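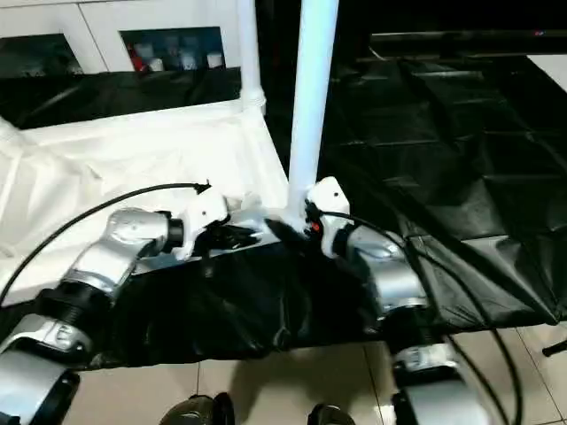

Y si el método aprende tan bien, ¿por qué el porcentaje cambia cada vez que cambia quien evalúa? La pregunta llegó al foro del curso después de la sesión de febrero, firmada solo como «grupo de tarde», y sirve de entrada a este tema mejor que la que yo tenía preparada.

Tema 6. Aprendizaje por imitación con dos brazos: qué se mide y qué se dice que se mide
Apuntes de clase, versión del 10 de marzo de 2018

1. El resultado que vamos a discutir

El informe Lilano sostiene que una política entrenada con 2000 demostraciones teleoperadas coordina dos brazos para manipular material flexible. La comparación se hace contra Firnari, un controlador con trayectorias escritas a mano. Gana Lilano. Conviene leer despacio en qué condiciones.

El controlador de Firnari no recibe realimentación visual una vez iniciado el movimiento. La política de Lilano sí. Por tanto la tabla compara dos cosas a la vez, el aprendizaje y el uso de la cámara, y el texto atribuye toda la diferencia a lo primero. Falta el caso intermedio: un controlador clásico con visión. Sin esa fila no sé qué parte de la mejora corresponde a cada cosa, y los autores tampoco.

2. El entorno

Fíjense en lo que rodea a las pinzas: un recinto blanco forrado de plástico con pliegues, un poste blanco grueso junto a la esquina y, alrededor, plástico negro que brilla. Para un sistema de visión son condiciones incómodas. Los reflejos cambian con la luz y las arrugas cambian cada vez que alguien toca el forro. Además, cuando los dos brazos se juntan cerca de la esquina, los dedos tapan parte de lo que hay entre ellos, justo lo que la política necesitaría ver.

El informe dedica a todo esto una línea («entorno no estructurado»). Una mesa con postes siempre en el mismo sitio tiene bastante estructura, y una red puede apoyarse en ella sin haber aprendido nada sobre el material. La prueba sería mover el recinto entre ensayos. No se hizo, o no se cuenta.

3. El criterio de éxito

Lilano da por bueno un ensayo si «la tarea queda completada a juicio del operador». Es un criterio cómodo y malo. Lemaire, el protocolo que usaremos en prácticas, exige 2 evaluadores que no conozcan el método ejecutado y una definición escrita antes del primer ensayo. Tampoco es perfecto — dos personas formadas en el mismo laboratorio suelen equivocarse igual — pero al menos permite medir el desacuerdo.

Vuelvan ahora a la pregunta del foro. Si el porcentaje depende de quién mira, parte de la cifra describe al evaluador.

4. Semillas y repeticiones

Se entrenó con 5 semillas y se publica la mejor. No hay dispersión. Un máximo sobre cinco entrenamientos no es una estimación de lo que obtendrá quien repita el trabajo. El conjunto Fatcombe, que sí publica todas las ejecuciones, está en la carpeta del tema para que vean qué aspecto tiene una tabla completa, con sus filas feas.

5. Para la próxima sesión

Lean el apartado experimental de Lilano y dejen los vídeos para después. Propongan una sola ablación que separe visión y aprendizaje, e indiquen qué resultado les haría cambiar de opinión. Media página. Las propuestas sin esa última frase se devuelven.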